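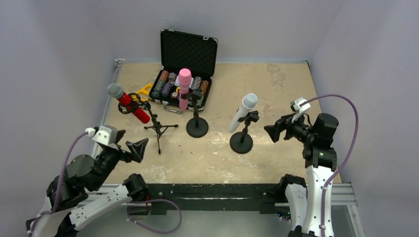

Quick one before the doors open. Oranuch Suksawat's new show goes up at Neketti in February and we're still painting the back wall, so forgive the typos.

It's called Andora. Large canvases mostly, harbor cranes and grain silos done in enamel on linen, plus a sound piece in the stairwell that runs on a loop. She grew up over her uncle's machine shop and you can tell – the color comes straight off old equipment. Safety orange, that tired hospital green. Lots of drips. She leaves the drips.

The big one is Wannasri, 36 panels bolted edge to edge. Took two of us most of a morning to get it up the stairs and then one panel went on upside down. Fixed now. Stand well back from it, then go right up close, the pencil lines are still there under the paint.

Also worth your time: the small works on paper in the side room. Cheaper, quieter, and I think better than some of the canvases. She disagrees.

Catalog is out from Cernico Press, edition of 1,000, with a long interview where she talks about scaffolding alot. Signed copies at the desk while they last.

Opening is at 6 in the evening, artist talk at 7. Free, no booking. Use the side entrance, front steps are still being fixed. If you're bringing a school group please email first – the stairwell gets tight and the sound piece is loud, louder then we planned. Members preview from 4, bring your card.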